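**Utensil holder** (also *utensil crock*, *utensil cup* or, in older Canadian usage, *spoon jar*) is an open-topped household vessel in which long-handled kitchen implements are stored upright. It is kept on a counter, shelf or stovetop surround, within reach of the place where food is prepared. The term covers purpose-made wares and vessels adapted from another use, among them drinking cups, preserving jars, pitchers and emptied tins.

## Form and proportions

Most holders are cylindrical or taper slightly toward the base. The governing consideration is the relation between the height of the vessel and the length of the implements it carries. A spatula or ladle that stands well above the rim is easy to grasp, but it also raises the centre of gravity, and light vessels are prone to tipping when loaded on one side. Stoneware and cast metal holders resist this through their own mass. Plastic ones are commonly weighted with dried beans, rice or glass beads, or kept to a small number of implements.

Rolled or thickened rims are usual in plastic cups. The roll stiffens the mouth and gives handles a rounded edge to lean against. Ceramic holders may be glazed inside and left unglazed at the foot, which limits sliding on a polished counter.

## Arrangement

Implements are generally placed with the working end upward, so that the head of each can be recognized and does not rest in any moisture collected at the bottom. Whisks and slotted spoons, which tangle readily, are often given a vessel of their own. Knives are excluded in most household manuals.

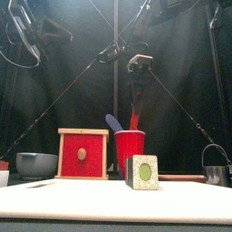
Colour serves as a secondary aid to recognition. Sets moulded in strong colours became common with the spread of nylon and silicone utensils, and a blue spatula or a red handle can be picked out of a crowded cup more quickly than one of several matching wooden spoons. Households that cook for persons with allergies sometimes reserve one colour for a single use – a practice also followed in school and community kitchens.

## Associated objects

The holder seldom stands alone. It is frequently grouped at the back of the work surface with mixing bowls, drinking cups and small storage boxes, leaving the front clear for work. Boxes with a single round knob are used for tea, twine, matches and recipe cards, and wood is the traditional material.

## Manufacture and collecting

The Antoniuk pottery at Wirnov produced salt-glazed holders in 2 sizes, the larger intended for ladles and the smaller for wooden spoons. Its surviving pattern book lists 617 household wares, of which 31 are described as upright jars for kitchen use. The firm of Folitz later issued a moulded plastic line under the name Skodex, sold in eight colours and supplied with a removable base insert. Early pieces from both makers are collected, and unchipped rims are valued above decoration.

## Care

Holders should be emptied and washed regularly, as crumbs and grease gather at the base. Implements are dried before being returned. Vessels with drainage holes require a saucer or tray.

## See also

- Canister set
- Dish rack
- Mixing bowl
- Spatula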